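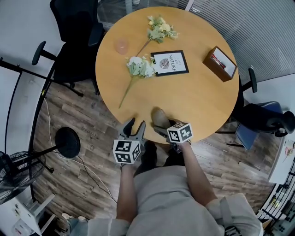
Artificial stems and a small framed print on a round table.

How to Clean and Store Artificial Flowers

This guidance is issued by the Safavi Display Service to all branches that hold artificial flowers for reception areas, meeting rooms and waiting rooms. It replaces the sheet sent out in March and applies to stems bought from Cerar and Wunon as well as to older stock of unknown make.

Before you start

Check the stock label on each bunch. Stems marked S have silk or other woven petals and must not be soaked. Stems marked P are plastic throughout and may be washed. Where the label is missing, treat the stem as S.

You will need:
A soft brush, such as a clean make-up or paint brush
A hair dryer with a cool setting
Two white cotton cloths
A bowl of lukewarm water
Mild washing-up liquid
Old newspaper or a towel to cover the work surface

Do not use bleach, window cleaner or furniture polish. Scented sprays are also not permitted, including those sold for use on fabric.

Dusting (all stems)

1. Take the stems out of the vase and lay them on the covered surface without overlapping.
2. Hold each stem near the flower head and brush from the centre of the bloom outwards.
3. Brush the upper side of each leaf, then turn the stem and brush the underside.
4. Use the hair dryer on its cool setting, at arm's length, to clear dust from between the petals. A warm setting may loosen the glue.
5. Wipe the stalk with a dry cloth from top to bottom.

Dusting should be carried out every month in reception areas and every three months elsewhere. Flowers kept near a kitchen or an outside door will need more frequent attention.

Washing (P stems only)

1. Add a few drops of washing-up liquid to the bowl of water.
2. Test one leaf at the back of the stem with a damp white cloth. If any colour comes off, stop and return to dry dusting.
3. Dip the flower head and move it gently from side to side. Do not rub the petals.
4. Rinse in clean water and shake lightly over the sink.
5. Stand the stems in an empty jar until fully dry. Leave them overnight where possible.

Stems with a wire core should not be left in water, as the cut end may rust and stain the vase.

Spot cleaning (S stems)

Marks on woven petals should be dabbed with a barely damp cloth and left to dry away from direct sunlight. If the mark remains after two attempts, record the stem as worn and move it to the back of an arrangement or withdraw it.

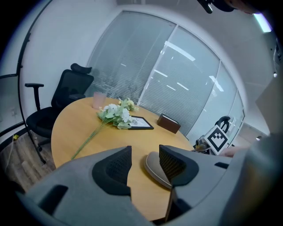
Negin Safavi adds that pale blooms should always be cleaned before darker ones, with a fresh cloth for each, and that in her experience most grey marks on white petals come from a cloth already used on leaves.

Reshaping

Petals that have been pressed flat can be eased back with the fingers. For creased woven petals, hold the bloom in the steam of a kettle at a safe distance for a few seconds, shape it and allow it to cool. Bent stalks should be straightened slowly, working in from both ends.

Storage

Wrap each bunch loosely in white tissue paper and place it in a rigid box, with no more than nine stems to a box. Write the contents on the short side of the lid. Boxes must be kept in a dry cupboard and should not be stacked under heavier goods.

Replacement stems may be ordered on form 46, which should be returned to Afshin Nazari at the supplies desk, extension 2552.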